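Istdale open day, 21 Aug 2023

I'd been meaning to get to the Tronex open day for years and this time I finally remembered to book! Istdale is a bit of a trek from us (the 68 bus, then a long uphill walk past the reservoir), but there were free bacon rolls at the gate so I forgave them.

We started in the moulding hall, which was loud and smelt of warm crayons. Our guide told us they have 2773 different gears in the catalogue, and I spent far too long at the sample drawers picking up the tiny ones. The old wooden patterns upstairs were lovely too – I could happily have stayed there all morning.

After that came the gear benches, my favourite part of the whole visit. The colours are so cheerful!
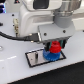 Red gear on top of the bigger blue one, at the gear benches.

I liked the blue one best, with its fine little teeth running round the rim. The red is chunkier and goes up in steps, a bit like a wedding cake. I did ask if the shop sold them and it does, £8 for a bag of mixed seconds, so guess what my nephews are getting in December.

Tea was in the Sokol building across the yard. Very good flapjack, very long queue. Parking is tight if you drive, so go early.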